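Home Costumes Visits Books Contact
Search this site... Go

A visit to the costume fair at Hornside

I have wanted to go to Hornside since I first sewed a bonnet, and this August I finally went. The house has a date over the door, 1617, and every summer it opens its rooms and its garden for a costume fair. I took the early bus from Ranside and arrived at half past nine in the morning, when the gate was still closed and a line of ladies in crinolines was already standing on the grass. It is a strange feeling to wait in line behind a skirt so wide that you must stand two steps farther back than usual.

I wore my brown walking dress, the one with the pleats that I wrote about in spring. It was too warm for it. I knew this when I packed, but I did not want to come in ordinary clothes. In the bus I had to hold my hat on my knees.

The entrance is 5 dollars if you come in costume and more if you do not. You receive a paper map, and I advise you to look at it well before you go in, as the rooms do not follow each other in a logical way. I went up the wrong stairs twice and each time I came out in the same corridor with the stuffed birds.

The dresses are on the upper floor. There were 114 of them this year, according to the leaflet, and they are arranged by the time of day when they were worn: morning, walking, visiting, dinner, ball. I liked this order very much. In most museums they go by year, and then you see how the sleeves get bigger and smaller again, but you do not understand why one lady needed so many clothes. In Hornside you go from room to room and it is as if you follow one very long day. My favorite was a gray morning dress with a small mended place near the hem. Somebody had sewn it with thread that was a little too dark. I stood in front of it for a long time. I make exactly such repairs.

The ball room was full and I could not come close to the glass. There was a green silk dress which everyone wanted to see, and I saw mostly the backs of other visitors. I went again after four o'clock and it was much better.

In the garden there were the sellers, 50 tables under white roofs. I had made a list at home so that I would not lose my head, and then I lost it anyway at the table of Pinance. They sell buttons, hooks, whalebone made of plastic, and lace by the yard. The lace was cotton and had a soft cream color, not the hard white that looks wrong in daylight. I bought four yards for cuffs and a collar. The girl at the table measured it along a brass ruler nailed to the edge, and she gave me a little extra at the end. I also bought twelve shell buttons, and I already know that I will need fourteen.

Two things I did not buy and now I regret one of them. It was a second-hand pattern for a cape with a hood, in a larger size than mine but easy to change. When I came back for it, it was gone. The other thing was a pair of boots, very pretty and very hard. I walked up and down in them for a minute and gave them back.

At eleven there was a reading in the old kitchen. A small theater group with the name Kombo read from old letters and household books, with candles and one violin. They spoke slowly and clearly, for which I was thankful, because the English of that time has sentences that do not want to finish. One letter was a complaint about a pudding. Another was from a daughter who asked for warm stockings, and after it the whole room was quiet for a moment. I would have liked to sit down, but the benches were taken by the people who knew that one must come early.

Then I was hungry. The tea room in the house serves tea and seed cake on thin plates, and the wait for a table was forty minutes, so I took my lunch at the stand behind the stables. I had sausage with fried potatoes. If you wear gloves, take them off before you eat. I have now one glove for the wash and one clean.

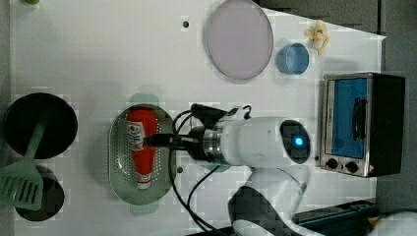

Red ketchup bottle and pale green colander.

After lunch there was a dancing lesson on the lawn. I only wanted to watch, but a lady in blue took my hand and then I was in it. We learned one country dance with many turns. With a long skirt you must make smaller steps than you think, and you must lift the hem on the left side when you go backward. I did this wrong and somebody stood on my pleats, so there is now a tear of the length of my finger. It will get a repair with thread of the correct color, or maybe a little too dark.

Some practical things for those who want to go next year. The last bus back to Ranside leaves at ten past six and it is full, so be at the stop early. Most of the sellers took only cash. There is a changing room next to the entrance with one mirror and good hooks, but no place to lock a bag. The upper floor has no elevator. Water you can fill at the tap near the rose beds.

I was home at eight and laid the lace on the kitchen table to look at it again. The cuffs I will start this week, and I will show them here when they are ready. For the cape with the hood I am still searching, so if you have this pattern and do not use it, please write to me.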